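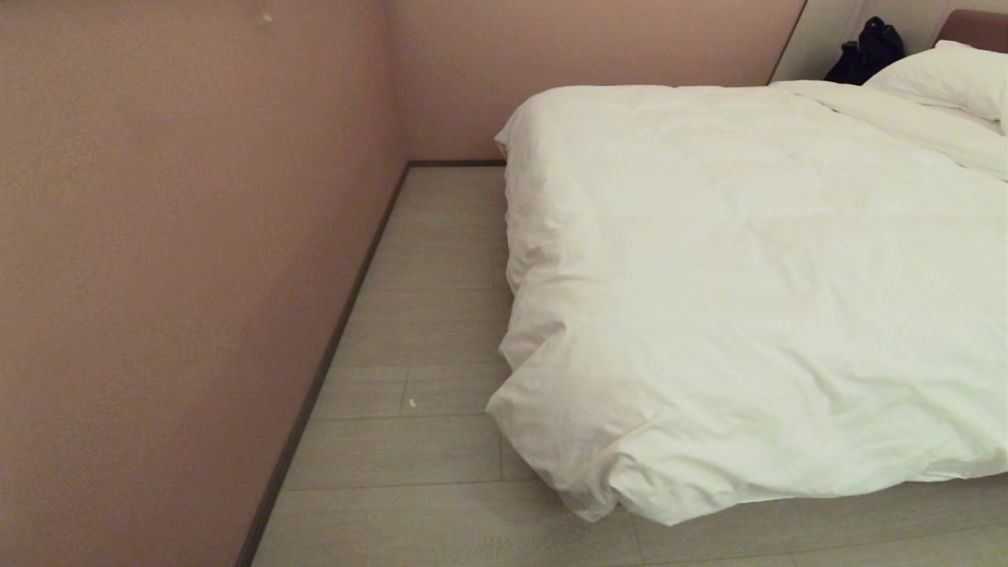 测试卧室，床左侧通道与垂下的被角

Vilthorpe铺床项目进展报告（九月）

这个月进展很大，也出了一次故障，先说故障。

星期六下午，Henex移动底盘在床与左墙之间的通道里停机，急停由现场人员按下。日志显示，双臂正在拉平被子近侧一角，底盘同时后退，右前轮压住了垂到地面附近的被边。力矩连续超限11次，控制器却没有触发保护。没有人受伤，墙面和踢脚线检查过，完好，右腕传感器需要返厂标定。

原因已经查清，而且查得很痛快！Ahn规划模块把被子当作床的一部分，轮廓只算到床垫边缘，垂下来的那一圈布料根本没进避障地图。通道本来就窄，被角一鼓出来，可走的宽度又少一截，规划器对此一无所知。力矩保护没动作是另一回事：升级固件时阈值被恢复成出厂值，我们的开机检查表里没有这一项，这是我们的疏漏，现已补上。 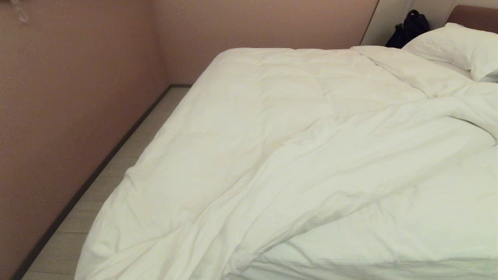
同一房间：被子铺开但未拉平，靠床头处隆起一道

床头这一带也暴露出新问题。回放数据时我们发现，枕头旁边那只黑色的包多次被识别成被子的阴影，抓取点有2次落在包带附近。好在都没有执行。这类误判以前在仿真里从没见过，能在真实房间里抓到，团队都很兴奋，当晚就开始重新标注。

目前已完成：
布料下垂区域写入避障地图，底盘与被边保持65毫米间隔；
力矩阈值改为每次开机自检，不通过则双臂不上电；
从3,721段历史记录中筛查同类情况，标注工作仍在进行。

尚未解决的是被子隆起较高时的遮挡，头部相机看不到后面的东西，Mundthorpe那边建议加一个侧视角度，我们打算下月试装。传感器返厂期间只做低速单臂测试，双臂拉平暂停，原定的连续运行演示因此要顺延。预算不变，标定费用从备件项下支出。

下次报告会附上新避障地图的对比结果，欢迎提前来现场看。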